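# 사무실 카펫 타일, 진공청소기만으로 버티시는 분?

**글쓴이: 먼지대장** | 12/12/2022

안녕하세요, 눈팅만 하다가 처음 글 써봐요. 얼마 전에 작업실을 옮겼는데 바닥이 전부 카펫이에요. 전에 있던 곳은 장판이라 물걸레 한 번 밀면 끝이었거든요. 카펫은 진짜 어떻게 해야 할지 모르겠네요ㅠㅠ

지금은 Bitlow 무선청소기로 이틀에 한 번씩 돌리고 있어요. 근데 돌리고 나서 돌아서면 또 뭐가 붙어 있고, 롤러에는 실밥이 감기고... 건물 관리실에서는 12월 안에 업체 불러서 습식 세척을 하라는데 꼭 해야 하나요?

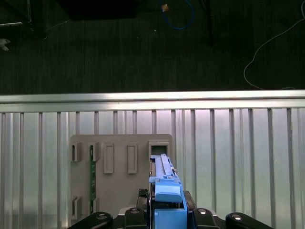

일단 제가 제일 궁금한 건 색이에요. 입주할 때 때가 안 탄다고 짙은 회색이 좋다고들 하셨는데, 저는 반대인 것 같아요. 얼룩은 안 보일지 몰라도 하얀 부스러기는 정말 잘 보여요. 사진에도 하얀 조각 하나가 왼쪽 끝에 떡하니 있죠. 케이블도 바닥에 내려와 있어서 그 주변은 청소기를 대기가 겁나고요. 가로로 결이 있는 카펫은 결 방향으로 밀어야 하는지 반대로 밀어야 하는지도 알려주시면 감사하겠습니다!

---

**보풀이집사**

결 반대로 먼저, 그다음 결 방향으로 미세요. 저도 회색 카펫 4년째인데 이 순서로 하니까 훨씬 나아요. 그리고 습식은 하지 마세요. 저희는 한 번 했다가 며칠 동안 꿉꿉한 냄새 때문에 창문 열고 패딩 입고 일했어요.

---

**카펫은죄가없다**

윗분 말씀에 반은 동의, 반은 반대요ㅎㅎ 냄새는 습식이라서가 아니고 물을 너무 많이 쓰고 흡입을 덜 해서 나는 거예요. 저희는 Chuensuk에 맡겼는데 오후에 와서 하고 다음 날 아침에 바로 출근했어요. 12월이라 난방 틀어놓으니 잘 마르더라고요. 진공만으로는 밑에 깔린 흙이 안 나와요. 한번 해보시면 나오는 물 색깔 보고 깜짝 놀라실걸요.

---

**보풀이집사**

@카펫은죄가없다 그건 업체를 잘 만나신 거고요;; 복불복인 걸 처음 하시는 분께 권하긴 좀 그래요. 타일 카펫이면 더러운 것만 떼서 빨고 말리면 되잖아요. 저는 여분을 2장 두고 돌려가면서 써요.

---

**먼지대장** (글쓴이)

와 답변 감사합니다! 결 반대로 먼저 미는 건 생각도 못 했네요. 오늘 해봤는데 먼지통에 차는 양이 달라요.

타일 떼는 건 저도 해보려고 했는데 책상 다리 밑에 깔린 건 도저히 안 되겠더라고요. 가구를 다 들어내야 해서요. 그리고 카펫 먼지가 결국 컴퓨터로도 들어가는 것 같아서 걱정이에요. 본체 바닥에 두고 쓰시는 분들은 얼마나 자주 열어보세요? 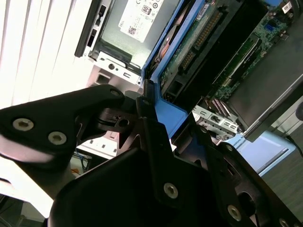

장판 쓸 때는 1년에 한 번이면 충분했는데 여기서는 그렇게 하면 안 될 것 같은 느낌이라서요. Trutden에서 나온 바퀴 달린 본체 받침대를 살까 고민 중인데, 카펫에서 바퀴가 잘 안 구른다는 후기가 있어서 장바구니에만 넣어뒀어요.

---

**팬소리민감**

본체는 무조건 바닥에서 띄우세요. 받침대든 벽돌이든 상관없어요. 저는 두 달에 한 번 열어서 필터 털고 팬은 손가락으로 잡고 에어블로어 불어요. 팬이 헛돌게 두고 불면 안 좋다고 들어서요. 바퀴 달린 건 비추. 카펫 위에서는 그냥 무거운 받침대예요ㅋㅋ

---

**카펫은죄가없다**

두 달은 좀 과한데요? 저는 반년에 한 번 여는데 별문제 없었어요. 흡기 필터만 자주 빨아주면 됩니다. 자꾸 열었다 닫았다 하다가 선 건드리는 게 더 무서워요.

---

**팬소리민감**

고양이 있으세요? 없으면 반년도 괜찮겠네요. 저희는 털이 장난이 아니라서...

---

**롤러청소부**

지나가다 씁니다. 실밥 감기는 건 Ballora 고무 롤러로 바꾸고 많이 줄었어요. 솔 롤러는 카펫에서 답이 없더라고요. 대신 소리가 커요. 야간 작업하시면 참고하세요. 그리고 케이블은 청소 전에 벨크로로 묶어서 책상 상판 밑에 올려두세요. 저는 충전선 하나 빨아들여서 피복 벗겨먹었습니다.

---

**먼지대장** (글쓴이)

피복 얘기 듣고 바로 벨크로 주문했어요ㅠㅠ 받침대는 바퀴 없는 걸로 다시 찾아볼게요. 습식은 관리실에 반건식도 되는지 물어보려고요. Chuensuk 부르셨던 분, 혹시 가구는 업체에서 옮겨주시나요?

---

**카펫은죄가없다**

의자랑 가벼운 수납장은 옮겨주시고 책상은 그 자리에 두고 주변만 하셨어요. 책상 밑까지 하려면 예약할 때 미리 말해야 해요. 추가금 있습니다!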